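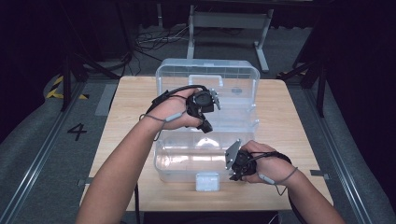
Page last changed: Wednesday, 4.15 pm

Riders wanted for the Sadell Loop (and one very patient van driver)

Hello! I'm Melahat Çınar and I'm putting together a small group to ride the Sadell Loop with me in May. It's 269 miles over four days, mostly forest tracks and old drove roads, with a bit of quiet tarmac where the tracks run out. I rode the first half last year with Jonas Gisler, we had a lovely time until the rain got into everything, and I've been itching to do the whole thing ever since.

I'm after 6 riders. There are two of us already, so that makes eight on the road, and I'd like to keep it at that as the bunkhouse at Masau is tiny.

You don't need to be fast. I'm certainly not! You do need to be happy doing over 60 miles a day on rough ground, and then getting up and doing it again. Day three is the big one, with the long drag up to Bakar, and there's a good mile near the top where I'll be pushing (join me, bring sweets). Any bike that takes a fat tyre will do. Mine's a steel tourer with drop bars and a rack that rattles.

Please bring two spare tubes, proper lights and a warm layer you can sleep in. Jonas carries the big pump and a chain tool, so don't double up on those.

The van: I'd love someone to drive our bags between stops. Your bed and meals are paid for, plus fuel, and you'll have most of the day to yourself. The café at Sanna does a very good fish pie. You'll need a clean licence and you must be okay with reversing down narrow lanes.

Cost for riders is £400, which covers three nights, breakfasts and dinners, and your share of the van. Lunches are up to you. I'm not making a penny on this, I just want company.

There's a practice ride first, 19 miles with one stiff hill, on a Wednesday evening. We meet at 6 outside the bike shop in Sadell and there'll be chips after. Come along even if you haven't made your mind up.

To put your name down, use the message form on this site and tell me what you ride, the longest day you've done lately, and anything you can't eat. I'm slow at replying during the week but I do get to everyone.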